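주키렌 생활수리 게시판 > 가구·바닥 > 테이블

밝은 색 사무용 테이블이 판재 무늬 바닥에서 흔들립니다 (상판 얼룩 문의 포함)

작성자: 델라 아카
2019년 9월 23일 월요일

사무실 한쪽에 두고 쓰는 직사각형 테이블입니다. 제품명은 한사이드이고 상판은 연한 하늘색, 다리는 흰색 금속입니다. 상판 긴 변이 900mm, 두께가 18mm이고 다리는 4개, 체결은 M6 볼트입니다. 5월에 중고로 들였고 조립은 직접 했습니다.

바닥은 나무 무늬 판재 바닥재입니다. 건물 관리실에 문의했지만 바닥재의 정확한 종류는 확인하지 못했습니다. 판재 이음매는 손톱에 걸릴 정도의 단차가 군데군데 있습니다.

증상은 다음과 같습니다.

1) 오른쪽 앞 모서리를 누르면 대각선 반대쪽 다리가 뜹니다. 뜨는 높이는 명함 두 장이 들어가고 세 장은 안 들어갑니다.
2) 테이블을 90도 돌려 놓으면 흔들림이 줄어들지만 없어지지는 않습니다.
3) 계산기 버튼을 세게 누르면 꽃병의 물이 흔들리는 것이 보입니다.

지금까지 해 본 것은 볼트 재조임과 종이 접어 끼우기입니다. 종이는 며칠 지나면 눌려서 원래대로 돌아갑니다.

하나 더 있습니다. 레몬을 잘라 놓았던 자리에 둥글고 뿌연 자국이 남았습니다. 물걸레로는 지워지지 않습니다. 표면이 상한 것인지 묻은 것인지 구별하는 방법이 있으면 알려 주십시오. 멜라민 스펀지를 써도 되는지도 궁금합니다.

마를루스 세허르스

브리콜레티 펠트 패드 붙이면 됩니다. 두꺼운 걸로 사세요. 저희 집 식탁도 그렇게 했습니다.

얼룩은 모르겠습니다. 식탁보 깔고 씁니다.

 └ 델라 아카: 패드를 다리 하나에만 붙이셨습니까, 전부 붙이셨습니까?
 └ 마를루스 세허르스: 전부요. 그런데 생각해 보니 저희는 원래 안 흔들렸고 긁힘 때문에 붙였습니다.

버니스 냐르코

펠트는 높이 보정용으로는 맞지 않습니다. 하중을 받으면 압축되고, 압축량이 다리마다 다릅니다. 종이와 같은 결과가 나옵니다. 긁힘 방지용으로 쓰는 것은 별개의 문제입니다.

먼저 원인이 바닥인지 테이블인지 나누어야 합니다. 순서를 적습니다.

1단계. 현재 위치에서 뜨는 다리에 마스킹 테이프로 표시를 합니다. 바닥에도 다리 네 곳의 위치를 표시합니다.

2단계. 테이블을 들어서 180도 돌린 다음 같은 표시에 맞춰 내려놓습니다. 90도로 돌리면 직사각형이라 다리가 다른 지점에 닿으므로 비교가 되지 않습니다. 질문에 쓰신 시험은 이 이유로 결론을 내기 어렵습니다.

3단계. 모서리를 차례로 눌러 봅니다. 표시한 다리가 여전히 뜨면 테이블 쪽입니다. 같은 바닥 위치에서 다른 다리가 뜨면 바닥 쪽입니다. 다만 네 다리의 흔들림은 대각선 한 쌍으로 나타나므로, 180도 회전에서는 짝이 되는 다리끼리 자리를 바꾸게 됩니다. 어느 쪽을 눌렀을 때 어느 쪽이 뜨는지까지 기록해 두어야 하고, 그래도 애매하면 테이블을 다른 방의 평평한 바닥으로 옮겨서 틈을 다시 잽니다. 틈이 그대로면 테이블입니다.

테이블 쪽이면 볼트를 전부 반 바퀴 풀고, 테이블을 제 위치에 세운 상태에서 대각선 순서로 조금씩 조입니다. 상판을 뒤집어 놓고 완전히 조이면 다리가 비뚤어진 채로 고정되는 경우가 많습니다. 중고품은 상판 나사 구멍이 헐거워진 것도 확인해야 합니다. 볼트가 끝까지 조여지지 않고 계속 도는 구멍이 있으면 인서트 너트를 교체하십시오. 상판이 18mm이므로 인서트 길이는 그보다 충분히 짧아야 합니다. 뚫고 나온 사례를 본 적이 있습니다.

바닥 쪽이면 높이 조절발을 답니다. 다리 끝에 나사 구멍이 있는지 먼저 보십시오. 플라스틱 캡만 끼워져 있는 다리라면 캡을 빼고 안쪽 치수를 잰 다음 너트가 박힌 캡을 사면 됩니다. 바깥 치수만 재면 맞지 않습니다.

얼룩에 대해서는 표면 마감을 모르면 답이 갈립니다. 저는 멜라민 스펀지를 권하지 않습니다. 연마재이므로 무광 표면에서는 닦은 자리만 광택이 달라집니다.

 └ 라미시 오포리: 180도 시험은 바닥이 비틀려 있고 테이블도 비틀려 있으면 구별이 안 됩니다. 둘 다인 경우가 의외로 흔합니다.
 └ 버니스 냐르코: 맞습니다. 그래서 다른 방에서 재라고 적었습니다.
 └ 델라 아카: 복도 타일 바닥에서 재니 명함 한 장이 들어갑니다. 사무실에서는 두 장입니다. 둘 다인 것 같습니다.

아라바 라리에아

저도 연한 파란색 직사각형 테이블에 흰 다리를 쓰고 바닥은 나무 무늬 판재입니다. 위의 내용에 동의하고, 빠진 부분만 적겠습니다.

조절발의 접지면. 판재 바닥에서는 발 지름이 작으면 이음매에 걸치는 순간 기울어집니다. 이음매를 피할 수 없는 위치라면 지름이 큰 발을 고르거나 테이블을 손가락 두 마디 정도 옮기는 편이 빠릅니다. 저는 산도발 철물점에서 관절형 발을 샀습니다. 발바닥이 기울어지는 구조라서 단차에 어느 정도 따라갑니다. 고정형보다 비쌉니다.

조정 순서. 네 개를 전부 끝까지 넣은 상태에서 시작합니다. 뜨는 다리 하나만 돌려서 바닥에 닿게 하고, 거기서 멈춥니다. 손으로 돌려 저항이 느껴지는 지점이 기준입니다. 더 돌리면 이번에는 옆 다리가 뜹니다. 흔들림을 먼저 없애고 수평은 그다음에 봅니다. 수평을 맞출 때는 같은 변의 두 다리를 같은 양만큼 돌립니다. 한 개만 돌리면 처음부터 다시 해야 합니다. 끝나면 잠금 너트를 조입니다. 잠금 너트를 조일 때 발이 같이 도는 일이 있으니 스패너 두 개를 쓰십시오.

수평 확인. 긴 수평기가 없으면 둥근 물건으로 대략 볼 수는 있습니다. 다만 레몬처럼 양 끝이 튀어나온 것은 자기 모양대로 멈추므로 판정에 쓸 수 없습니다. 유리구슬이 낫습니다. 계산기 위에 소형 수평기를 올리는 분이 있는데, 계산기는 윗면이 경사진 것이 많아서 틀린 값이 나옵니다. 상판에 직접 올리고, 방향을 뒤집어 두 번 읽으십시오. 두 값이 다르면 수평기가 틀린 것입니다.

꽃병의 물. 버튼을 누를 때 물이 흔들리는 것은 다리 길이와 관계없을 수도 있습니다. 얇은 상판은 가운데가 휘면서 진동합니다. 다리가 모두 닿은 뒤에도 같은 증상이면 꽃병을 가운데에서 다리 쪽으로 옮겨 보십시오. 옮겨서 줄면 상판 강성 문제이고, 상판 아래에 보강재를 대야 합니다. 저는 꽃병을 먼 쪽 가장자리에 붙여 두는 것으로 끝냈습니다.

얼룩 구별. 비스듬히 빛을 비추고 봅니다. 자국 안쪽만 광택이 없고 손끝으로 만져 단차가 없으면 표면이 산에 상했을 가능성이 큽니다. 단차가 있거나 끈적하면 잔여물입니다. 잔여물이면 미지근한 물에 중성세제를 풀어 적신 천을 올려 두었다가 닦고, 마른 천으로 마무리합니다. 베이킹소다를 문지르는 방법은 이것도 연마이므로 하지 않는 것이 좋습니다. 광택이 없어진 자국은 세제로 돌아오지 않습니다. 도장 면이면 부분 보수보다 전체 재도장이 결과가 균일하고, 그 정도 비용을 들일 테이블인지는 판단하셔야 합니다.

시험은 상판 밑면이나 안 보이는 모서리에서 먼저 하십시오. 다만 밑면은 윗면과 마감이 다른 제품이 있어서, 밑면에서 괜찮았다고 윗면도 괜찮다는 보장은 없습니다.

레몬은 자르지 않은 상태라면 상판에 바로 두어도 문제가 없었습니다. 자를 때는 도마를 쓰고, 즙이 떨어지면 바로 닦습니다. 꽃병은 밑바닥에 물기가 고이면 둥근 자국이 생기니 물을 갈 때 밑면을 닦고 올려놓습니다.

 └ 델라 아카: 관절형 발로 교체했고 명함이 들어가지 않습니다. 꽃병은 아직 조금 흔들려서 다리 쪽으로 옮겼습니다. 얼룩은 단차가 없는 쪽이라 그대로 둡니다.
 └ 라미시 오포리: 잠금 너트는 며칠 뒤에 한 번 더 확인하세요.
 └ 아라바 라리에아: 동의합니다. 저는 6주 뒤에 확인했을 때 하나가 풀려 있었습니다. 지금 제 테이블의 배치는 계산기가 가운데 부근, 레몬이 그 왼쪽, 꽃병이 먼 쪽 가장자리이고 이 상태로 계속 쓰고 있습니다.

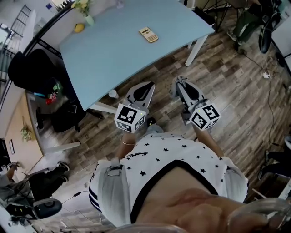
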